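Progress report to the Rivetti fund, second period
Prepared by Notburga Gruber, Nulby project

Dear colleagues at Rivetti,

In this report I describe what we have done since the November meeting, and what is still open. The budget table goes to you separately.

Collecting of examples

The aim of this period was to gather demonstrations for the shelf task, in which the arm must take a small block from the table and place it on a shelf. All of them are made in simulation. A person steers the arm with a hand controller and the program records the joint positions, the gripper and the camera view at every step.

We have now 39 demonstrations which I accept as good. This is less than I promised in the plan. The first ones we had to throw away, as the clock of the controller and the clock of the simulator did not agree, and the gripper in the records was closing later than in the view. Ocampo found the fault in their driver and sent us a repair. After this the records are in order, and I have checked each one by playing it back from start to end.

People steering

At the moment 2 persons are steering. They have different habits: one goes to the block in a straight line, the other one comes from high and then goes down. I did not ask them to do it the same way. For the learning it is useful to have both, but I write in the records who was steering, so that we can separate them later if it is necessary.

What is difficult

The approach to the shelf is the weak point.

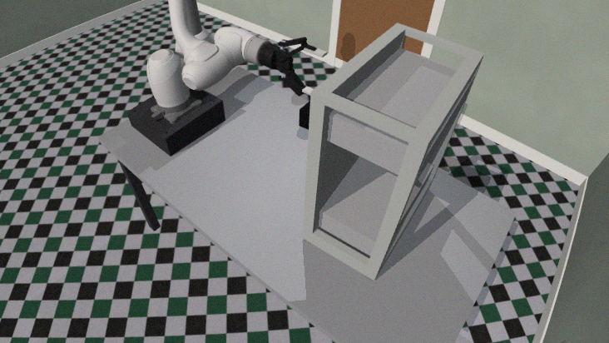
When the block starts close to the shelf, the operator has little room to turn the wrist, and many attempts end with a touch against the post. I keep these attempts in a separate folder and do not count them. Skelten, who will train the model, asked to receive them also, and I would like to have your agreement before I send them.

Next steps

We will move the starting place of the block more widely over the table and change the light between recordings. I also want to train a third person, if the hours allow it. A first training run at Skelten can begin when they have the corrected files. The upload is planned for Sunday night, when the line is free.

With kind regards,
Notburga Gruber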